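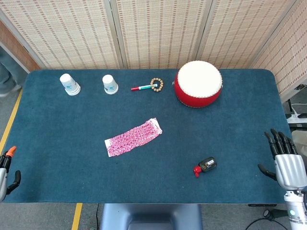

15/05/2026. Drultcombe bench, evaluation of the Cormier hand kit on the Starby upper body, fourth week of the loan. Main job was to go back over the grasp presets, which are what Rusham are really selling on top of the hardware. The presets are chosen by object class, and the class list is short, so I kept to small household things on the felt top: two upturned paper cups, a marker, a loop of wooden beads, a little red drum, a flat patterned packet. The cups are the easy case. With the rims down on felt they present a plain taper and the "tapered, light" preset closes on them without any tuning. The packet is the hard one. It lies flat and there is no edge to get a fingertip under, so the preset has to drag it first, and the felt resists that.

Settings: force limit at 55 per cent, speed at the supplier's default. Firmware unchanged since April.

Notes on presets
- Cylinder (marker): fine if the wrist comes in square to the barrel. Off square by much and the thumb arrives late.
- Loop (beads): not on the list. Used "soft, irregular". Needs its own entry. Beads and marker should also be tried both touching and apart, as the planner treats touching items as a single object.
- Drum: gripped by the shell, never across the head. Had to set the approach height by hand.
- Flat: see above. Rusham suggest a harder mat - will try it, but our customers will not all have one.

Logging is better than I expected. 672 grasp attempts on file from the loan so far, all with finger currents, and the export opens in our own tools with no conversion. The quoted service interval is 1,000 attempts per hand, so we will need to ask whether that visit is included in the trial or charged.

Calibration still takes too long. About 4 minutes per hand from cold, and it has to be repeated after any cable change.

Open points for Rusham: loop preset, approach height for short cylinders, price of spare fingertips, whether left and right hands can hold different force limits. Leave the bench set out as it is, same objects needed for the mat comparison.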